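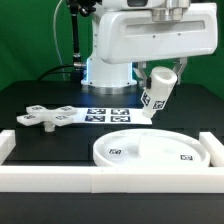
White arm over a black tabletop

From: Ikia
To: Watberg exhibitions list
Date: Thu 2 July
Subject: Re: Lemaire drawings, opening hours and the wall texts

Dear all,

Thank you for the many answers. I visited the Lemaire show at the Koltmont gallery again yesterday, and I would like to correct my first message. The show has 204 drawings, and I wrote 190. The last room was closed on my first visit, and I did not know of it.

The late drawings in that room are very small and done with a soft pencil. For me they are the best part. The lines become fewer from sheet to sheet, and in the last ones there is only a shoulder or a hand. Please leave at least one hour for this room.

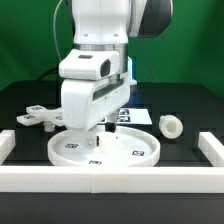 Watberg wrote that the wall texts are too long and too low to read:

> I had to bend down for each label, and
> I gave up after the second room. Is the
> catalog any better? I do not want to
> carry 100 pages home for nothing.

I agree about the labels. The catalog is better, but it does not include the 3 sketchbooks, and the prints are a little too dark. I would buy it only after seeing the drawings.

With kind regards,
Ikia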